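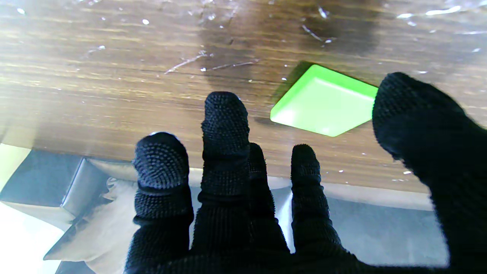
Black knitted glove, dotted fingertips, green tray.

Dustine, a novel. Paperback, 13 chapters, published by Drollness. Back in stock from May.

Set in Brikura, a port town under curfew after the militia takes the radio station. Hứa runs the night ferry and is asked to carry letters for both sides. Says yes to both. Goes badly. Second half moves to the camp over the river, slower, a lot of waiting about, some very good pages on hunger and gossip.

Translated. Short glossary at the back, map at the front. Some violence, none of it lingered over. Print is on the small side, large print edition to folow.

First printing was 800 copies. Signed bookplates with the next 100 orders only. Reading group notes on request, just ask when you order.

Posted in a card sleeve. Two copies or more go in a box.

Comments

ferrylight: Ending too quick for me. Loved the brother though.

m_71: Is the map the same as in the hardback? Mine had the river the wrong way round

ferrylight: Same map, river's been fixed.

oldshelf: Ordered two, one came with a bent corner, they swopped it no fuss.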